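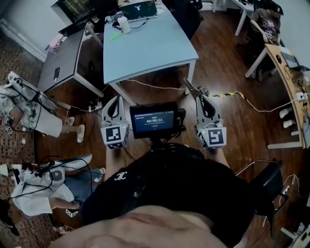

TRIRKEDAR OPENS COLLECTION OF HAND MOVEMENTS FOR THE UKDEN LEARNING SYSTEM

Press release, 25/02/2025

Trirkedar announces that the collection of examples for its learning system Ukden has started. The system will learn simple work with two hands from recordings of people, and later it will control a pair of robot arms made by our partner Jellitz.

In this work the person does not steer a robot from a distance. He or she holds one gripper in each hand and does the task directly, in the same way as with ordinary tools. Each gripper has two fingers with black pads, and a square black-and-white marker is printed on its white body. The marker helps the software to find the position of the gripper in space. A small display is fixed between the two grippers and shows the time of the recording, so the person can read it without putting anything down.

The first stage will bring 1000 recorded examples of each task. There are seven tasks in the plan, among them folding a towel, closing a box with a lid, putting cutlery into a tray and connecting a plug to a socket strip. A person normally needs about 51 seconds for one example of the towel task. The other tasks are shorter.

Before a new person begins to record, he or she takes part in a training of half a day. The training covers how to wear the equipment, how to start and stop a recording, and how to move so that the markers stay in view of the cameras. Examples made during the training are not given to the learning system. They are kept apart and used for checking the equipment.

"We asked people to work at their own speed," says Illia Moroz, head of data collection at Trirkedar. "In our earlier tests everybody tried to be very slow and very exact, and the system learned to be slow also. Now we want normal movements, with small corrections in them. If a towel slips and the person takes it again, we keep this example."

The recordings are checked in two steps. First, a program looks for missing parts, for example a moment when the position of one gripper was lost. After this a person watches the example and marks where the task begins and where it ends. An example that does not pass is removed, and the task is recorded one more time – the person who made it is paid for both.

Work is done in ordinary rooms with desks, chairs and cables, and several people can be present at the same time. Trirkedar decided against a closed studio with plain walls. A system that has seen only one clean background often becomes lost when the background changes, and the future users of Ukden have very different rooms.
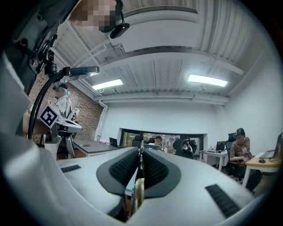
Kovalchuk, whose packing department will be the first to try the trained system, expects the main benefit in small orders, where the goods change too often for a classical machine. According to Kovalchuk, preparing such a machine for a new product has until now taken longer than packing the whole order by hand, and a system which learns from examples would be useful even if it worked more slowly than a person.

The trial at Kovalchuk is planned for June. It will begin with one pair of arms and with two of the tasks, the box and the tray. An employee will stand near the arms during the whole trial and can stop them at any time. The results will be published on the Trirkedar website, including the attempts which did not succeed.

Trirkedar will also give a part of the collection to universities free of charge. This part will contain 600 examples, with faces made unreadable and without sound. Every person who records has signed an agreement about this use and can later ask that his or her examples are taken out. Universities can send a request by e-mail – a short description of the research is enough, and a form is not necessary.

The second stage, in which two people will record a common task together, is in preparation.

Contact: Trirkedar Press Office | © 2025 Trirkedar. All rights reserved. | Back to top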